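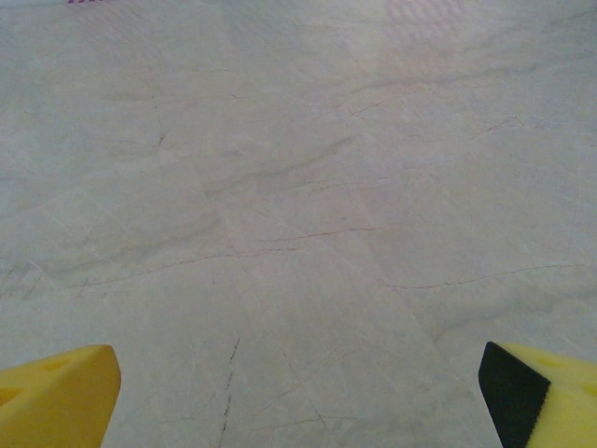 How many demonstrations does it take before the model can be trusted with a new floor?

More than it takes for a new object. In our runs so far, a new object needed 74 good demonstrations before the pick rate levelled off, while a new floor under the same objects needed several times that, and the figure moved with the finish of the surface.

Collection notes, November

The Toft set now stands at 1,243 accepted episodes. An episode is one continuous recording from the wrist camera, with finger opening and wrist pose logged alongside. Rejected episodes are kept in a separate store and do not count towards the total. They are still labelled, and the label gives the reason for rejection in plain words.

Most of this month's work was on hard, polished flooring. The earlier part of the set was gathered almost wholly on matt worktops, and the model trained on it had learned a habit we did not want: it treated any sharp change in tone as the edge of something to pick up. On a plain worktop that works well. On veined stone it sends the fingers down to a line in the floor. The same model also slowed down over glare, apparently reading the pale patch as a surface at a different height.

Veined marble-like stone gives a good range of false edges in a small area. In one view of the floor there are rust-brown veins running across the slab, thin grey cracks with small branches, soft grey clouding, and faint straight seams. Towards the far side the reflected light washes the veins out, so the same kind of mark appears at high contrast near the fingers and at low contrast further off. We want all of that in the training data, with nothing between the fingers, so that the model has a clear record of what a floor looks like when there is nothing on it to grasp.

Empty passes

We now record empty passes as a class of their own. The fingers stay open and the wrist travels over the floor at working height. The operator makes no attempt to close. Each pass is labelled "no target" from first frame to last.

The Vorgate labelling tool did not at first allow an episode without a target. It insisted on a box being drawn somewhere, and for a short period operators drew a very small one in a corner to get past the form. Those episodes were found by searching for boxes below a minimum size, and they have been relabelled. The form has been changed and the field may now be left blank.

The share of empty passes in the set matters. With too few, the model still closes on veins. With too many, it becomes slow to commit and will hover over a real object until the time limit. Our present setting is one empty pass for every 4 episodes with an object. We tried a heavier share and the time to first contact rose enough to be a nuisance, with no drop in false closes to pay for it.

Fingers in view

Both fingertips should be visible in the lower corners of the picture at full opening. The yellow covers are easy to separate from pale stone in software, and we use them as a check that the camera has not shifted on its mount. If either tip has moved from its reference position by more than the permitted amount, the session is stopped and the camera is set again. Episodes recorded since the last good check are held back until someone has looked at them.

The dark pad on the inner face is a harder matter. From the wrist camera it shows as a black area against the yellow, and its outline changes with finger angle. An early version of the mask left the pad out, and the model then had a dark shape near the edge of its view with no label. The mask now covers cover and pad together. All episodes have been passed through the new mask, including the old worktop ones.

Exposure

Exposure is fixed for the length of an episode. Automatic exposure made the stone turn darker each time a bright reflection came into view, and the fingers changed shade along with it. Operators set the level at the start, using the floor just ahead of the fingers as the guide. Some loss of detail in the brightest patch is accepted. Colour balance is fixed in the same way. The floor will often look cool in one part and warm in another, and this should be left alone.

Length and storage

Episodes are capped at 700 frames. Longer ones were nearly all cases where the operator had lost the object and was looking for it, and they added little beyond disk use. If a pass reaches the cap it is closed and a new one is opened under the next number. Please do not join them afterwards.

Files go to the Rokero store at the end of each session. The upload script compares frame count with pose count and refuses any episode where the two differ. A refusal is usually caused by the pose logger starting late. Restart the logger first, wait for the green status line, then start the camera.

Known faults

Two faults remain open. The Prirnix driver sometimes reports the fingers as fully open when they are a few millimetres short of it. The effect on training seems small, but the logged opening should not be used as a measure of object width until this is fixed. The second is that the seam between slabs is still taken for an object edge when it runs towards the camera between the fingers. Seams running across the view cause far less trouble. More passes along the line of a seam are wanted, at mixed heights and in both directions, and operators with spare time at the end of a session should record these before anything else on the list.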